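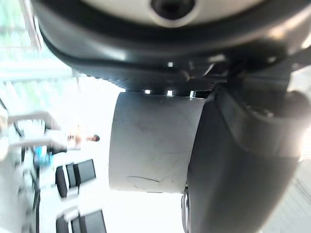
The goalkeeping coach at Holtov apologises twice for the tea before she sits down, and then talks for most of the morning. She has been with the women's side for five seasons, and last month they went further in the cup than the club had ever managed, losing the semi-final to Biltisness on penalties.

"I still go over it when I'm washing up," she says, laughing. "We'd played 113 minutes when they equalised. You could feel the whole bench sink, and I thought, come on, girls, just hang on to each other now."

They did hang on, as far as the shoot-out, and she is full of praise for her keeper, who saved the first kick and got a hand to the last. What pleased her most, though, was the walk back to the dressing room afterwards, when the older players made sure the teenagers weren't left on their own.

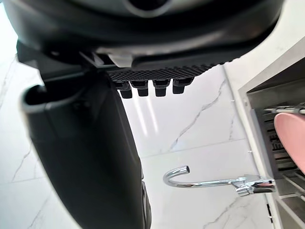 She came to coaching by a rather roundabout road, having played on the wing until a bad knee put a stop to it (she never once played in goal, and her keepers do like to remind her). Her first job was with the under-11s at Sönmez, on a sloping pitch beside the railway, and she speaks of it so fondly that I was half ready to go and watch them myself.

"Almost 100 people came to our last home match there," she says. "Mums, dads, dogs, somebody's gran with a flask. I've stood in much bigger grounds since and not felt half so nervous!"

Holtov start again in May with a friendly away to Sturance, and she expects to give the younger keepers a half each.

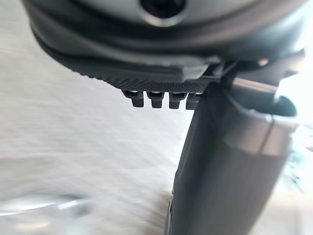
Does she practise penalties differently now?

"We take them at the end of training, when everyone's legs have gone and they want their dinner. I used to do them first thing, all fresh and cheerful, and a semi-final doesn't feel like that. The keepers grumble, bless them, but they stay out there until I call them in."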